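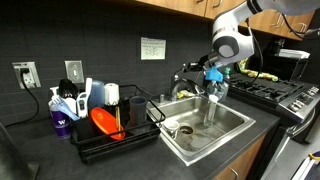 Spüle mit Becher, Flasche und Schwamm, August

August, Werkstattheft, Eintrag von 7:40 an, mit Unterbrechungen

Wieser Automatik, Stahl, Datum, drittes Mal auf dem Tisch. Auf der Tüte steht in meiner Schrift »läuft jetzt«. Ich habe das durchgestrichen und nichts Neues hingeschrieben.

Zeitwaage vor dem Öffnen, Vollaufzug: Zifferblatt oben 200 Grad Amplitude, Krone unten darunter und nervös. Abfallfehler unauffällig. Im Gang liegt sie dabei fast richtig, was den Besitzer zu der Ansicht gebracht hat, es fehle ihr nichts, sie bleibe nur nachts stehen. Da kann man schwer widersprechen.

Rotor ab, Automatikbrücke ab. Das Umkehrrad hat viel zu viel Fett, und zwar meins. Bei der letzten Revision hatte ich das neue Plevby ausprobiert, von dem es hieß, es bleibe, wo man es hintut. Es ist gewandert, bis an den unteren Zapfen vom Minutenrad. Ab sofort wieder das alte, das Plevby kommt ins Regal zu den anderen Fortschritten.

9:15. Alles zerlegt. Federhaus geöffnet: Feder hat eine matte Stelle kurz vor dem Zaum, Wand trocken. Erklärt das Stehenbleiben vermutlich besser als das Umkehrrad. Neue Feder ist da, wenn auch unter »Diverses«, wo inzwischen der halbe Bestand liegt. Wer auch immer »Diverses« eingeführt hat, und ich fürchte, das war ich, möge die Schublade einmal durchsehen.

Reinigung in der Meltent, zweiter Korb. Der erste hat immer noch den verbogenen Bügel, bitte keine Kleinteile hinein, auch nicht ausnahmsweise. Spülbad 2 riecht, wird nach diesem Durchgang gewechselt. Anker und Unruh getrennt gewaschen.

11:30. Steine unter dem Mikroskop. Ankerradstein oben hat einen Ring aus altem Öl, der die Maschine offenbar als Schmuck verstanden hat. Mit Putzholz entfernt. Am Sekundenradzapfen feine Riefen, poliert, danach in Ordnung. Höhenspiel der Unruh am oberen Rand des Erlaubten, gelassen.

Zusammenbau bis 14:00. Die Feder für den Sperrkegel ist gesprungen und war eine Weile weg – gefunden in der Schürzentasche, wie die letzte auch. Danach Ölen nach Plan, Paletten in zwei Gängen, dazwischen von Hand durchlaufen lassen.

Zeitwaage neu, frisch aufgezogen: Amplitude flach jetzt gut, hängend brauchbar. Krone unten ist weiter die schlechteste Lage, aber sie zappelt nicht mehr. Spirale minimal zentriert, sonst keine Eingriffe. Ich kenne mich.

Dichtheit: Die Bodendichtung von Teltex ist laut Tüte passend und laut Gehäuse eine Spur zu dick. Der Deckel geht zu, wenn man ihn überredet, und sitzt dann schief. Nächstkleinere eingelegt, Prüfung bestanden. Bei der Nachbestellung bitte nicht wieder die 400er-Packung, auch wenn sie je Stück billiger ist. Wir haben von der dicken Sorte genug, um damit in Rente zu gehen.

Rechnung: Feder und Dichtung zahlt der Kunde, 140 Euro waren vereinbart. Arbeitszeit fürs Umkehrrad geht auf uns, Grund siehe oben.

16:20. Uhr liegt auf dem Umlaufgerät, morgen früh ablesen. Danach über Nacht ablegen, Krone unten, und erst dann die Tüte beschriften. Mit Bleistift.

Offen: Bügel am ersten Korb, Spülbad, Pinzette Nr. 2 nachschleifen.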